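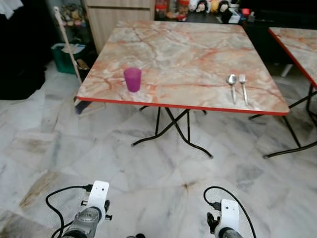

2018-08-13
3 min read

Table-setting task, second week. Present: me, Aksel, Madalena for the first half.

Start layout is the one we agreed on after the last meeting: cup on the left, set back a little from the front edge, spoon and fork side by side at the right, handles toward the robot. Spoon is the inner one. The competition sheet says the cutlery can start anywhere on the right half, but we are keeping it fixed until the grasp works from one spot.

Ran 13 attempts on the cup before lunch. Left arm only. 6 good, the rest failed in two ways. Either the fingers closed too high and the cup tipped on the rim, or they closed at the right height and the cup slid forward before both fingers touched. Aksel lowered the approach and slowed down the last part of the close. The sliding got better after that. The tipping is a height problem and I think it comes from the table height in the config, which was still the number from the old bench at Parnham. Changed it. Need to measure again with the table legs fully locked, as the top moves a bit when you lean on it.

The cup is see-through and the depth reading goes straight through it in places. Madalena wants to fit the cup position from the color picture only and take the height from the table plane. I was against it last week but after looking at the depth plots I have no better idea. Purple against the pink top separates well enough in hue. The orange and red streaks in the top give false blobs at low threshold, so she raised the minimum blob size and they went away. Her script is in the shared folder under prakgate, same as the rest of the vision code.

Fork and spoon: worse. They are thin, shiny and nearly flat on the table. The detector finds both but swaps the labels now and then. For the grasp itself we tried coming straight down on the handle. Fingertips hit the table and the arm went into a protective stop at 67 percent of the force limit we thought we had set. Either the limit is not being read or there is a scale factor somewhere. Aksel is checking. No more straight-down grasps on cutlery until he has an answer.

Idea from Aksel: pinch at the neck of the spoon, where it curves up off the table. There is more room under it there. Tried it by hand with the gripper jogged in manual and it picked up the spoon four times out of five. The fork is flatter and I would not count on the same trick.

Right arm cable: it catches when the wrist turns past a quarter turn outward. Looped it higher and it cleared in a slow test. Should be checked at full speed. The left one has plenty of slack, leave it alone.

Second table is for the "carry over" part of the task. We have not touched that yet. Red edge trim is the same on both, so the edge finder should work on either one without changes, but the gap between the tables will need its own check.

Logging: the recorder was saving at full rate and filled the disk. 3,000 frames kept from the morning runs, the rest deleted. Rate is now halved. If you start a run, look at free space first.

Rizzi script crashed twice on startup with the same message about the left gripper port. Unplug, wait, plug in, start again. Not solved.

To do:
- measure table height, legs locked (me)
- force limit (Aksel)
- label swap, fork/spoon (Madalena)
- thin rubber for the fingertips, Grotico has it by the sheet
- full speed test on the right cable
- write up the cup numbers for the club page

Arms parked and powered off at the end. Battery for the base left on charge.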